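Saltex fabric fair, Closter — quick notes before I forget everything

Went up Sunday, May 10, 2026. Doors at 11, got there late, parking was a mess. Five bucks to get in, and you get it back if you buy anything. I bought something.

Main hall is mostly dress fabrics this year. Lots of cotton lawn, lots of double gauze, way less linen than I wanted. Altent had the best table by far — washed viscose in rust and a dusty green, drapes like a dream, barely wrinkles when you scrunch it. Already planing a wrap dress with flutter sleeves. Their sign said 2000 bolts in stock. Felt like it.

Dehghan next door, all silks and silk blends. Gorgeous, pricey. Touched everything, bought one remnant for a scarf.
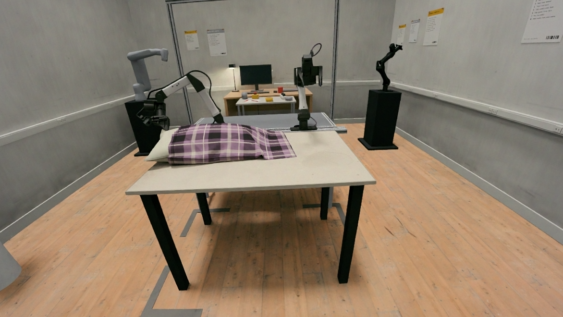
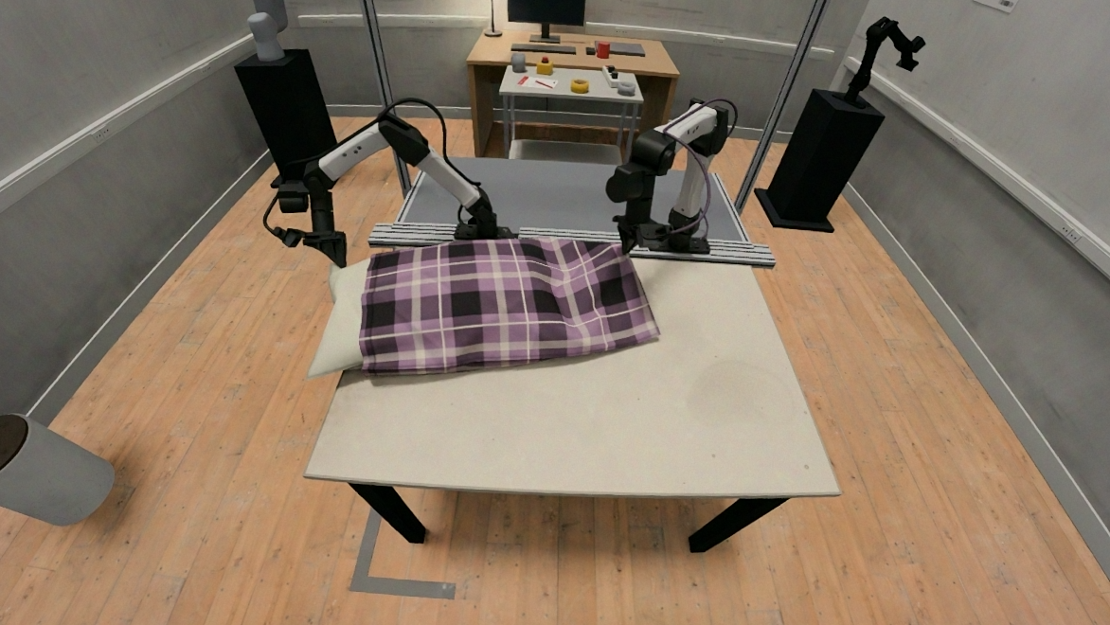 Purple plaid and a pillow on the table, both views.

Caught the end of Golnar Khosravi's talk on cutting on the bias. Only 400 seats and people standing along the wall. Her tip: hang the skirt overnight before you hem. I never do. Will start. She wore a navy slip dress she made herself, tiny French seams, perfect fit through the hip.

Lunch — skip it. Long line, sad wrap.

Changing rooms for the sample sale were two curtains and one mirror, so wear something you can pull stuff over. Tried a quilted jacket, sleeves too short, put it back. Still thinking about teh lining.

Came home with three yards of the rust viscose and matching thread. Washing it tonight.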